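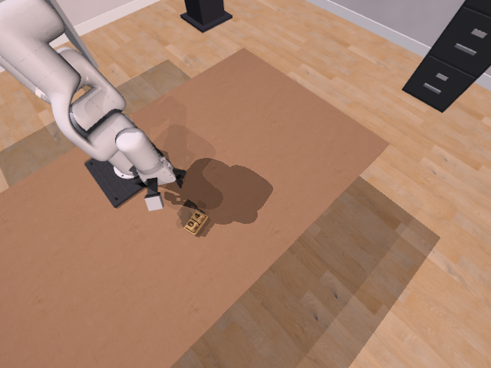

Pre-sale inspection, refurbished handsets – Hencombe shop, October

Checked by: Jingyi Ding
Batch: 27 Vomlow phones, returned from Prunton trade-in
Chargers supplied: Arrieta, one per phone

## 1. Case and screen

- [x] No cracks in front glass
- [x] Back cover sits flush on all sides
- [ ] Screen free of lifting at the edges

Comment: 3 phones have a raised screen along the left side. Could be old glue, could be a swollen battery. Put in the metal cabinet, not to be charged or pressed flat. Labels are on the bags.

- [x] Camera glass intact
- [x] SIM tray goes in and out without force

## 2. Battery and charging

- [x] Charges to 100 per cent with the supplied charger
- [x] Stops drawing power when full
- [ ] Battery health at or above shop minimum

Comment: lowest reading was 49 per cent, on a phone that otherwise looks new. It needs a new battery before it goes on the shelf. The raised-screen phones were left out of all the charging checks.

- [x] Back cover no more than warm after charging
- [x] Charging port clear of fluff and not loose
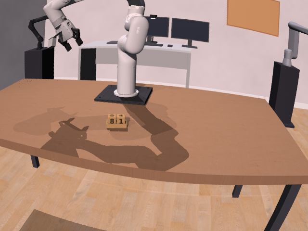
## 3. Chargers and cables

- [x] Plug pins straight, no scorch marks
- [x] Rating label can be read
- [ ] Cable sound along its full length

Comment: one cable is split near the plug. Cut up and thrown away. Please don't tape these and put them back in the drawer – it has happened before.

## 4. Software and data

- [x] Factory reset done
- [x] Previous account removed
- [x] Emergency call screen opens from the lock screen
- [ ] Latest security update installed

Comment: the update kept stalling on the shop wi-fi. I left the phones on the back office connection and will look again on Thursday. None of them should be sold until this box is ticked.

## 5. Storage

- [x] Phones stored switched off, away from the heater
- [x] Failed items kept apart from stock
- [x] Extinguisher within reach of the charging bench

Comment: the cabinet key is on the hook by the till. Sign for it.
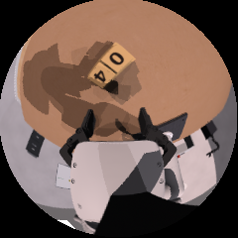 Zhiqiang Xiao: Agree on the raised screens. I'd send them back to Prunton instead of opening them, but they need to go as damaged battery items, so don't put them in the normal post bag. Can you add the serial numbers to this sheet first?

Jingyi Ding: Will do. The replacement battery is on order as well.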